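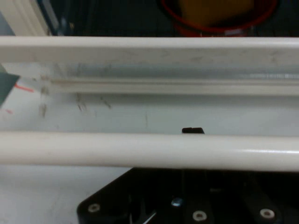 I've been fixing up secondhand stuff in my garage on Belleck Street for 15 years now, and I still get weirdly excited about scuffs! Everybody wants that fresh-from-the-store white. Me, I like the pale gray surface with dark marks on it, and the grayish smudges along the top of a white rail (two evenings of scrubbing, tops, if they bother you). I start with dish soap and an old T-shirt, and I usually stop there too.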